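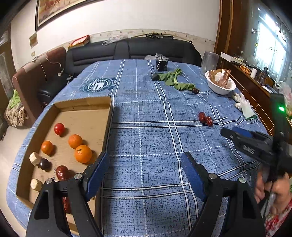 Storage notes: ethylene and mixed produce

Several members have asked why the June deliveries kept unevenly. Most of the loss traces to ethylene, a gas that ripening fruit gives off and that speeds ripening in whatever is stored near it. Tomatoes, apples, bananas and pears produce a good deal of it. Citrus produces very little and tolerates it fairly well, but the green parts and stem ends age faster when it builds up.

Temperature matters more than most households assume. Tomatoes lose flavor below 55 degrees and should stay on the counter until fully ripe. Oranges hold for a week at room temperature and for several weeks in the refrigerator drawer, unwrapped. Eggplant does poorly at both extremes – keep it in the coolest part of the kitchen and use it within three days.

Jarmila Kollár went through the spoilage slips returned to the Bavolitz depot. Of 668 boxes delivered, 73 came back with a slip, and nearly 60 of those listed soft fruit packed beside apples. Starting with the next delivery, apples and pears will travel in their own paper bags. Please leave the bags closed but not sealed until you have room to spread the fruit out.

Moisture is the other cause. Do not wash anything before storing it. Cut pieces go in a covered container in the refrigerator, away from the back wall, where they can freeze.

Slips may still be returned with empty boxes through 7/11/19. Write the box number in the upper corner. Questions about the new bags go to Vratislav Jireš at the depot.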